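About Nokik

Nokik writes software for robot arms that work in ordinary rooms. We do not build arms, grippers or cameras. Our customers already have those, and they come to us for the part between the camera and the motor commands: perception, grasp planning, low-level control and the tools needed to keep all of it running after the first demo.

The company started as two contractors maintaining a motion planner for a packaging line. The planner was eventually replaced by the line's owner, but the test harness written around it was still in use, and that harness became our first product. Most of what we sell today grew out of it. We remain a small engineering office, and everyone who writes code here also takes a turn on support.

What we make

Skinov is our perception package. It takes wrist-camera images and returns a list of graspable regions, each with a pose and a confidence value. Wide-angle lenses are handled directly. Straight walls and baseboards come out curved in such images, and Skinov works on the raw pixels with a calibrated lens model, so there is no separate step to flatten them. Pixels lost to flattening tend to be the ones near the edge, where the fingers usually are.

Horobets is the planner and controller. It accepts targets from Skinov or from any other source that follows the message format. Approach, contact and retreat are planned as separate segments with their own speed and force limits. The control loop runs at 100 Hz on a standard industrial PC. If a new target arrives during the approach, the segment is replanned from the current joint state. Once contact has been made, new targets are held until the retreat is finished.

Iltlow is the tooling: a recorder, a replay viewer and a regression runner. It lines up camera frames, gripper opening and planner state on one clock. Any run can be replayed against a newer build, and the differences are listed by time stamp. Customers who use nothing else of ours often use Iltlow.

How we work on perception

Our reference set holds 1660 recordings of household tasks, sorted into 38 task groups. Picking up clothes, opening drawers and clearing small trash are the largest. Each recording is labeled for the target object, the support surface and anything that could block the fingers on the way down.

Containers get special attention. A round opening seen from straight overhead gives a clean outline, but says little about depth, and a dark interior makes matters worse. Skinov fits the rim first, then treats whatever lies within it as a separate region with its own depth estimate. The finger pads are masked out by a model of the gripper linkage at its current opening.

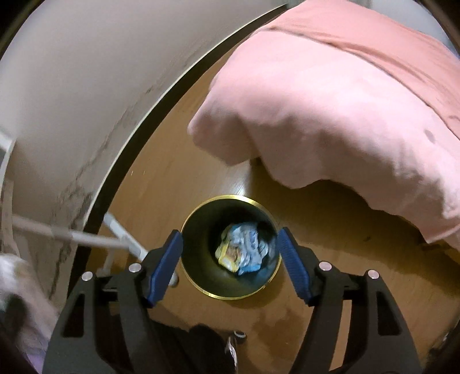 How we test

Every change to Skinov or Horobets is run against the full reference set before it is merged. A change that improves the average but makes any one task group worse is sent back to its author with the replay attached. This rule slows us down. It has been suspended once, for a lens model fix, and the groups affected were repaired in the following release.

After replay, a build goes to the bench for 300 supervised cycles. The bench objects are rearranged between cycles from a seeded list, which lets us repeat an arrangement exactly when a fault needs a second look. Logs are kept in Iltlow format and are available to customers on request. Failed cycles stay in the log with the rest.

Working with us

Integration normally begins with a recording. Send us wrist-camera video with gripper opening and joint positions on a common clock, plus the lens calibration if you have one. We run it through the current build and return the replay with comments. At that stage no contract is needed.

Licenses are per robot and include source code for the message layer and drivers. Planner and perception binaries are provided for Linux. Releases come out twice a year, in April and October – fixes are issued in between as needed.

Support requests go to the engineers directly. Please include the build number and an Iltlow log of the run.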